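Home Workshop Small Parts Storage Contact

Sorting a Mixed Lot of Solenoids and Small Boards
by Noémie Vidal

Mixed lots are cheap and usually arrive in one bag. This is how I get from the bag to labeled drawers. Allow 15 minutes for a small lot.

What you need: a plastic bin, a metal tray, white paper, a soft brush, zip bags and a marker.

Step 1. Clear the bin

Use a bin with a smooth inside and a bright color. Mine is orange, so dark screws and black cable ends show up against it. Tip out whatever is left from the last lot and brush the corners, then look across the floor of the bin under a lamp. 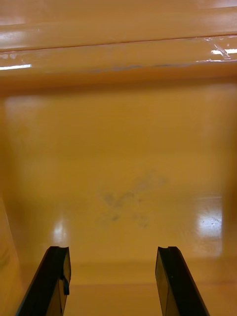 Step 2. Tip and untangle

Empty the bag into the bin slowly. Leads knot together in shipping, so hold each part by its body and work the cable free. Do not pull on the connector -- the crimps let go easily.

Step 3. Lay out on paper

Line the tray with a clean white sheet and move the parts over a few at a time. Keep cables with their parts, and put loose wire to one side.

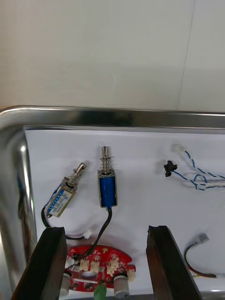

Solenoids get sorted by body before anything else, and by stroke after that. Push the plunger in by hand and let the spring return it. If it sticks, set it aside. A printed label, like the blue-and-white one on the tilted solenoid, is worth copying onto the bag in full. The glossy blue coil type goes in a separate bag.

Step 4. Bag and file

Write the type and the drawer number on each bag. My solenoids are in drawer 648 and boards are in 800. Loose wire goes back in the Geddes box until I need it.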